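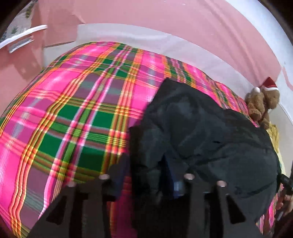

A black jacket on a plaid blanket, seen from the hand-held gripper. Garments on beds are one of our main task groups.

About Brakik

Brakik writes software for robots that handle clothes, bedding and other soft things in ordinary homes. We make three products: a perception package, a grasp planner and a set of tools for checking and sorting demonstration recordings. We do not build robots. Our customers bring their own arms and grippers, and we supply the code that decides where to take hold and what to do next.

What we work on

Soft items are hard for planning software. A mug has one shape. A jacket has a different one every time it is put down, and the collar, hem and sleeves may be folded out of sight. Dark fabric adds to the problem, as depth sensors often return very little from it. Patterned bedding causes trouble of its own, with strong lines that older edge-based methods mistake for the outline of the garment.

Rumilico is our perception package. It takes wide-angle colour images from a camera mounted at the gripper, separates the garment from what it is lying on, and marks the folds and raised edges that can be gripped. It works on the curved image directly, so there is no need to flatten it first. Where it cannot tell one item from another it says so, and the planner treats that area as off limits.

Lellau is the planner. It takes the output from Rumilico and proposes a short list of grasps, each with an approach direction and a finger opening. The control loop runs separately and can stop a movement at any point if the fabric does not follow as expected. Both parts can be used without the other, and several customers do this.

Our tools

The third product has no name beyond the Brakik Toolkit. It lines up video with gripper position, finds dropped frames, and lets a reviewer trim and label a recording in the browser. We wrote it for ourselves and began selling it after customers asked for it.

Our reference set for clothing now holds 2,278 reviewed recordings. Every release of Rumilico is tested against 2,000 of them, and the rest are held back. Results are published with the release notes, including the cases that got worse.

Who we are

We are a company of 11 people, most of them software engineers. Our office is on the second floor of the Bortolotti building, with a test room next door. We have no outside sales team. If you write to us, an engineer will answer.

Working with us

New customers normally start with a trial licence and a set of their own recordings. The next release of Lellau is planned for July. Please use the contact form for trial requests, support and job enquiries.

Page last updated 27th May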